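PRE-RUN CHECK, PEGBOARD CELL (software side)
Filled in by: Myfanwy Rees
Date: 03/08/2022
Stack: Zuko (planner), Gape (grip control), Zada (perception)
Build: 3337, replacing 2882

Usual deal, folks: OK, FIX or N/A on each line, and I've typed my comments under anything that needed more than a tick. The hardware sheet is separate, so please don't put cable stuff in here (I know, I know, I've done it too).

1. STARTUP

1.1 All three services report the same build number. OK
Gape came up on 2882 the first time. Old launch file on my laptop, totally my fault. Pulled, restarted, fine.

1.2 Clocks in sync between camera driver and planner. OK

1.3 Logs writing to the big disk and not the home folder. FIX
Still the home folder! I moved the path by hand for today, but it needs to go in the config for good. Ticket's open.

1.4 Speed limit loaded and shown on the console. OK
7 percent for the first pass, as agreed at Skindeswood. Feels like watching paint dry, but leave it there until section 4 is signed.

2. PERCEPTION (Zada)

2.1 Wrist view is live and the timestamp is moving. OK

2.2 Board plane fit is stable for 100 updates in a row. OK on second try
The first try wobbled. The board is shiny and Zada was treating the bright patches as missing surface, so the plane kept tipping toward whichever side had more of them. I turned on the glare mask and the fit settled right down. Please leave the mask on in the default profile, I can't think of a day when we'd want it off.

2.3 Hooks are detected and kept separate from the board holes. OK, with a grumble
White hook on a white board, so the round bases come through a lot better than the thin wires. I'd like the planner to pad the wire side more than the base side. Right now it pads both the same, and that's generous in the wrong place.

2.4 Long thin objects get one box and one axis. FIX
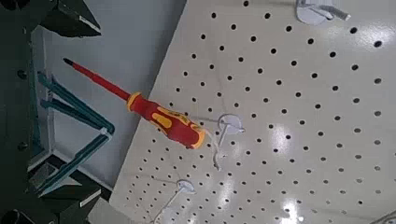

Item 2.4: red and yellow screwdriver in front of the pegboard, tip toward upper left.

Zada gave me two objects for this one, a shaft and a handle, and I can sort of see why with that yellow collar where they meet. Merging by axis instead of by color fixed it on the replay. I haven't tried the merge on anything else yet, so it stays FIX until somebody runs the full tool set.

3. PLANNING (Zuko)

3.1 Collision world has the board, the wall and the hooks in it. OK

3.2 Held object is attached to the gripper model before any move gets planned. OK
Check this by looking at the model on screen, not by reading the log line. The log says "attached" as soon as the request goes out, even if the request fails. We got bitten by that in October and I'm still a bit sore!

3.3 Flat or open-framed objects go in as a solid slab. FIX
We're getting the outline only, with a big hole in the middle, so Zuko thinks it can thread a hook straight through. Sometimes that's fair enough, but I want it to be something we pick on purpose.

3.4 See-through areas don't count as free space. FIX
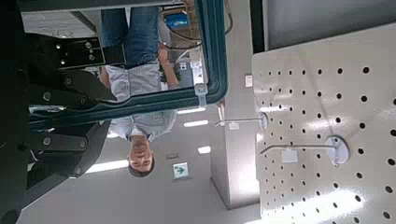 Same root cause as 3.3, I'm pretty sure. If the depth goes clean through the middle of a panel, Zada reports whatever is behind it, and Zuko happily plans as though the panel weren't there. It gets worse when there's a person on the far side, because the person filter then cuts a person-shaped chunk out of the object cloud. My vote is to run the filter after the held object has been subtracted. It's a two-line change in the pipeline order plus a whole lot of retesting (sorry).

3.5 Inverted wrist poses keep the right "up". OK
Gravity vector followed the wrist all the way over. Very happy with this one, it was a mess on 2882.

4. GRIP CONTROL (Gape)

4.1 Finger width on screen matches the commanded width. OK

4.2 Slip alarm trips in the software test. OK

4.3 Stop command holds the grip and doesn't open the fingers. OK
Tested from the console and from the script. Test both, please, they go through different code.

SIGN-OFF
Slow runs: yes. Full speed: no, not until 2.4, 3.3 and 3.4 are closed. 1.3 can wait, but keep an eye on the disk space.

M. Rees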